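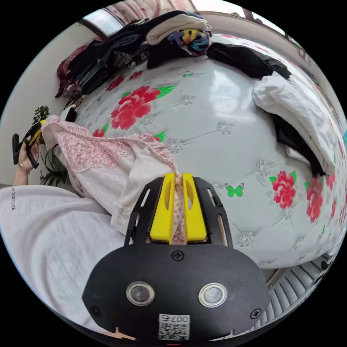

Sorting clothes on the bed at the Mimholm site, with a hand-held gripper closed on the pink floral piece.

Our visit to Reseck in October started at the office, but most of the day was spent in the Mimholm apartments, where the company records people doing housework with grippers in their hands. The robots come later. At this stage a person does the job while carrying the tool, and what the tool records becomes the lesson.

Marta Kravchuk, who runs the sessions, met us at 9 and took us through the rules. Shoes off. Stay behind the operator. No talking during a take, although the grippers do not record sound; she finds that people slow down when they are being spoken to.

The bedroom was the busiest room. The task there was clothes on a bed: take a garment from the heap along the top, bring it onto the open part of the quilt and lay it out. The gripper has two yellow fingers in a black bracket, with a pair of lenses in the housing behind them. When it closes on thin cloth it takes a narrow fold and the rest hangs or trails from there. Kravchuk said light garments with trim are harder than they look, and a printed quilt under them makes it harder again — flowers on flowers.

The target for the bedroom is 200 takes per garment set. They had 118 when we arrived. A take in which the cloth slips is kept if the operator picks it up again without help, and thrown out if a bare hand touches it.

Two of us were allowed to try. The grip is heavier at the front than I expected, and my wrist was sore after a few minutes. I also kept turning the tool so that the fingers were hidden from me, which is fine for a person but makes for a poor recording. My three takes were deleted.

After lunch we saw the other method at the Stesia building across the yard. The operator sits at a desk and moves a small arm, and a larger one called Myung follows it. Folding a hand towel this way took 110 seconds. Kravchuk's team uses it for checking work and for tasks near the stove — everything else is done by hand now, as more takes fit into a day.

Questions at the end were mostly about wear on the fingers. They are changed when the grip starts to slip, and there is no fixed schedule. Visits are open to small groups by request, and you should bring thick socks, as the floor in the apartments is cold.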